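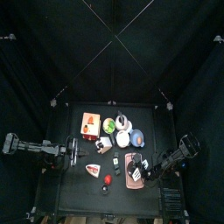 Figure 6. Overhead view, with both arms over the table and the right gripper at the frying pan.

4. Recording your first kitchen set by remote control

By now you should have the Veltora controller paired and both arms answering to their own handle. If the arms are still swapped (left hand moving the right arm), go back to section 3 and sort it out there, as it only gets more confusing once there are toys on the table.

4.1 Laying out the table

1. Put the arms in the rest position and press Hold.
2. Spread the toys across the middle of the table, where both grippers can get to them. A bit of clutter is fine, and even welcome! The robot learns more from a table that looks like somebody's kitchen on a Saturday-morning sort of mess than from one laid out with a ruler.
3. Set the cutting board or tray flat, with room for a gripper to come down over it.
4. Open the wrist view on your screen and take a good slow look before you move anything. 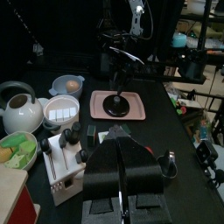 Figure 7. Wrist view, with the pink tray ahead of the gripper and the kettle and pots beyond it.

Note: The wrist view takes some getting used to. The fingers fill a good part of the picture and small things can hide behind them, so glance at the overhead view whenever you lose track of something.

4.2 Showing the task

5. Choose New Demonstration, type in a plain name ("move pan to board" will do nicely) and press Record.
6. Squeeze the handle gently and bring the gripper in at an easy, steady pace. Pausing to think is perfectly all right, but please try not to dither back and forth over the object, or the robot will learn to dither too.
7. Close the gripper until it has hold of the object, lift, carry it across and set it down before you let go.
8. Back the arm away and press Stop.
9. Move the toys to new spots and go again. We suggest 16 good recordings before you try any training.

CAUTION: Keep your hands and sleeves off the table while Record is lit. Press Hold before you reach in to tidy up.

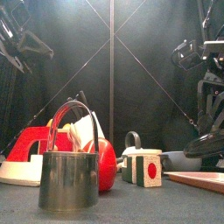

Figure 8. Side view, with the metal pail and toy iron at the near side of the table.

Note: Tall handles, like the one on the pail, are easy to bump on the way past. Use the side view to check your height, and come over the top with plenty of room to spare.

If a recording goes wrong, mark it Discard and carry on. Bożena Tokarz, who wrote most of this chapter, threw out 11 of hers on the first afternoon and still came away with a very nice set. Error 206 means the disk is full; see section 9.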